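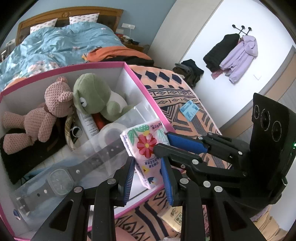

Gerau County Forum > Local Elections > Council

Strömberg named to the Brinar campaign advisory board

flinden_road
Saw it in the campaign's October newsletter. Arvid Strömberg is joining the advisory board for Brinar's run at county executive. He lost his council seat by 109 votes last time and I figured he was done with politics. The newsletter says he'll be working on "rural outreach" and speaking at the town halls. Anyone know if this is a paid job?

mapleandthird
Unpaid. Advisory boards almost always are. You get your name on the letterhead and they get your mailing list.

Kettle_Pond
He has a mailing list?

mapleandthird
He had one when he ran. I'm still on it and I never signed up for it.

DonnaR_58
I voted for Arvid both times and I'm glad to see him back. He was the only one on the council who read the road contract before voting on it. Brinar could use somebody like that.

oldgranger
He read it and then voted for it, Donna. Same contract everybody complains about now.

DonnaR_58
He voted for it after they took out the extension clause. Go look at the minutes.

oldgranger
I have looked at the minutes. The clause came out in the first draft, before he said a word. Rønning was the one who asked for it.

flinden_road
Can we keep this to the advisory board? There's a whole other thread on the road contract.

tws_gerau
Does it matter who's on these things? My guess is they meet 2 times before the vote and that's the end of it. I'd like to know who is writing Brinar's budget plan. The one on the website is a page long and half of that is his bio.

Kettle_Pond
It matters a little if Strömberg brings the north end with him. Brinar did badly up there in the primary. 990 votes in the four north precincts combined, and Rønning had more than that in Flinden alone.

mapleandthird
Where are you getting 990? I thought it was higher.

Kettle_Pond
County clerk's page, the final count. The election night number left out some of the mail ballots but it also had one precinct entered twice. They fixed it the next week.

mapleandthird
OK, I was looking at election night.

DonnaR_58
Posting from the spare room, I'm on grandkid duty until supper so I'll answer when I can. But I did find the minutes and the clause was still in the second draft. Page 4. 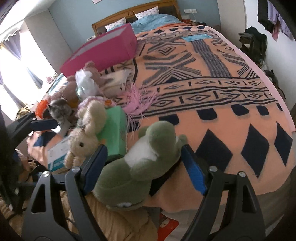
Spare room, with the diamond blanket

oldgranger
Page 4 of the packet or page 4 of the minutes? They're different documents.

DonnaR_58
The packet.

oldgranger
Then that's the draft staff mailed out ahead of time. I still say Rønning raised it first, but I'll give you that it was in there longer than I said.

tws_gerau
Back to the budget plan. I emailed the campaign and was told a longer version is coming before the town hall at the grange. The town hall starts at 7 p.m. if anyone wants to ask in person.

flinden_road
I'll be there. Will post notes in a new thread.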